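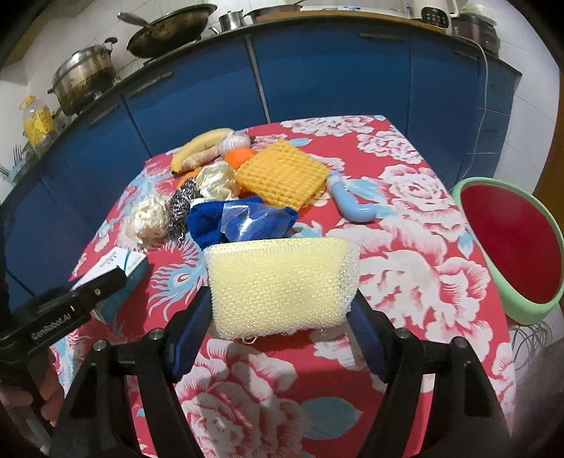 Ticket 346
Product: Podon undercounter dishwasher, hot fill, built-in drain pump
Site: Cemness, ground floor kitchen, Brustville
Opened by: Kolbrún Þórarinsdóttir
Assigned to: Jörg Heitmann, Reuter service desk
Category: Water supply / fill
Priority: Normal
Status: Closed, setting corrected on third-party equipment

Initial report

Machine stops shortly after the start of a cycle and shows F2. The display then alternates between F2 and the tap symbol. Pump does not run. Door stays unlocked. If we switch it off and on and start again, it sometimes stops again with the same code and sometimes runs a full cycle with no trouble. It has happened on four mornings so far in June. We have never seen it in the afternoon, but we also wash less in the afternoon.

Things we have done already: cleaned the filter basket and the coarse strainer, checked that the spray arms turn by hand, checked that the tap under the sink is fully open, ran the descaling program. The cold tap at the sink has normal pressure when the fault is showing.

K. Þórarinsdóttir

Reply, Reuter service desk

F2 is a fill timeout. The control opens the inlet valve and waits for the pressure switch in the tub to report the working level. If it hasn't done so within 200 seconds, the control closes the valve and stops the program. F2 does not say why the level was not reached. The usual causes are, in the order we find them:

Inlet strainer blocked at the hose connection.
Hose kinked behind the machine.
Low supply pressure.
Inlet valve sticking or coil failing when warm.
Air trap tube blocked or split, so the pressure switch never sees the water that is there.

Please do the following and report back.

1. Close the tap, unscrew the hose at the machine end, pull out the strainer with pliers and rinse it.
2. Hold the open end of the hose in a bucket and open the tap for a few seconds. Note whether the flow is strong and steady.
3. The next time F2 appears, open the door before you reset anything and look at the water level in the sump. We need to know if the tub is dry, partly filled, or filled to the normal mark.

Also please tell us whether the machine is connected to hot or cold supply. The record says hot fill but it was entered before the last move.

J. Heitmann

Customer update

Strainer had a little grit in it, rinsed and refitted. Flow into the bucket strong and steady, tested at 14:10. Hose has no kinks that I can see with the machine pulled out. Connection is hot.

Ran two full cycles afterwards, no fault. You can leave the ticket open for now.

Customer update

F2 again at 9:20. Opened the door as asked. There is water in the sump from the previous load but nothing near the mark. I could not hear any water going in before it stopped. Restarted at 9:26, F2. Restarted at 9:40, F2. Restarted at 10:45 and it ran normally.

Nothing was changed between the 9:40 and 10:45 attempts. The machine was switched off at the front for the whole of that time.

Reply, Reuter service desk

Thank you, the sump level is useful. It takes the air trap and pressure switch off the list for now. If the switch were not seeing the water, you would have found the tub full or overfull.

Two possibilities remain. Either the valve isn't opening, or it opens and there is no water behind it. A coil that fails when warm normally works on a cold machine and gives trouble after several loads. Yours fails first thing and recovers after standing, so it could in theory be a coil in reverse, but I have not met one that does this to a schedule.

There is a fault history in the service menu. With the machine on and the door open, hold Start and Drain together until the display shows H. Press Start to step through the entries. Each one gives a code and a cycle counter, and if the clock has been set it also gives a time of day. Please send all the F2 entries.

J. Heitmann

Customer update

Clock had been set. It is four minutes fast. Times below are as shown on the display, most recent first, dates left out as the menu does not store them.

F2 9:47
F2 9:33
F2 9:27
F2 10:19
F2 9:58
F2 9:11
F2 10:02
F2 9:36
F2 9:52

Then there is one E7 at 16:30 which I think was somebody leaning on the door. Before that the list is empty.

Reply, Reuter service desk

Every F2 falls after 9:00 and before 10:30. That is narrow for a component fault. I would now look at the supply before we send a valve.

Questions:

Does anything else in the building draw a lot of hot water at that time?
Is there a timer, a circulation pump or a pressure booster on the hot line?
The tap you tested at the sink was the cold one. What does the hot tap do while F2 is showing?
Was there any work on the plumbing or the electrics shortly before the first fault?

J. Heitmann

Customer update

No booster. Nothing else on the hot line except the kitchen sink and the hand basin in the corridor. The circulation pump runs all day. No plumbing work this year.

Electrics: the power company replaced something in the street and we had no power overnight, from 22:00 to 5:00. That was a few days before the first F2. I had to reset the oven clock and the heating control. The dishwasher clock I must have set then also, which would explain why the history is short.

I will check the hot tap next time.

Customer update

F2 at 9:15. Hot tap at the kitchen sink gives a short run of water and then nothing. Corridor basin the same, hot side. Cold normal at both. Hot water came back by itself at 10:28 while I had the tap open over a jug, first with some spitting and then full flow.

So the machine is only telling us that there is no water. I don't understand where it goes.

Reply, Reuter service desk

Agreed, the dishwasher is doing what it should. We will keep the ticket until the supply is explained, as a machine that is run without a reliable fill tends to come back to us anyway.

Is there a water softener ahead of the water heater? If so, please send the following from its control head: the time shown on the display, the set time for regeneration, the type (metered or calendar), and the total length of the regeneration cycle. Also please check whether the label mentions "no bypass" or "no hard water bypass".

Background for the question. A softener with one tank cannot soften while it is regenerating. Most heads let untreated water through during that period, so the user notices nothing. Some are built with a different piston that shuts the outlet until regeneration is finished, in order to keep hard water away from the equipment behind it. Those are set to regenerate at night. If the clock is wrong, the shutoff moves with it.

J. Heitmann

Customer update

There is one, in the cellar next to the heater. It feeds the heater only. The cold line branches off before it.

Display time 2:40. Real time when I read it, 9:40.
Regeneration set for 2:00.
Metered, delayed.
Cycle length in the menu, 88 minutes.
Label inside the cover: NHWB. I assume this is the no bypass version.

The display was also showing a small flashing drop and the word SERVICE. I did not touch anything.

Reply, Reuter service desk

That accounts for it. The clock stood still for the seven hours of the outage and then carried on from where it was. Its 2:00 is your 9:00. Regeneration takes 88 minutes and ends at 10:28, the time you had the water back. On a metered head it happens only after a set volume has been used, hence some mornings and not others.

NHWB is the no bypass piston, correct.

Please set the softener clock to the correct time. Wait until the present regeneration has finished before you do it, as some heads drop out of the sequence if the clock is changed in the middle. Leave the regeneration time at 2:00. SERVICE on that type of head normally refers to an inspection interval and has no bearing on the fault, but check the salt level while you are there.

The manual for most of these heads claims that the clock is kept by a battery during an outage. Yours evidently kept the time value and did not count. The battery is worth replacing — usually a coin cell on the back of the board, reached by unclipping the front panel with the plug pulled out.

J. Heitmann

Customer update

Clock set at 11:05. Salt was low, added one bag. Coin cell was flat, replaced with a new one. Pulled the plug for ten minutes as a test and the time was still correct when it came back on.

Set the dishwasher clock back four minutes as well.

Customer update

Softener menu shows that it has regenerated twice since the change, both at 2:00. No F2 in the history. Hot tap checked at 9:15 and at 10:00 on the morning after each, normal flow.

One more question before you close. Can the F2 timeout be made longer? If somebody starts a late load and it meets the softener at 2:00, it will stop with the machine full of dirty plates.

Reply, Reuter service desk

The 200 second limit is fixed in this control. Lengthening it would not help in your case in any event, with the water off for 88 minutes. If late loads are common, move the regeneration time to 3:00 or 4:00, or start the last load so that it is finished before 2:00. The delayed start function on the dishwasher should not be used for that part of the night.

No parts used. No visit. The F2 entries can be cleared in the service menu by holding Drain on the last entry until the display shows a dash. I would leave them in for now, with the correct clock they don't do any harm.

Internal note: added softener clock to the F2 question list, ahead of the inlet valve. Record for this site confirmed as hot fill.

Closed, J. Heitmann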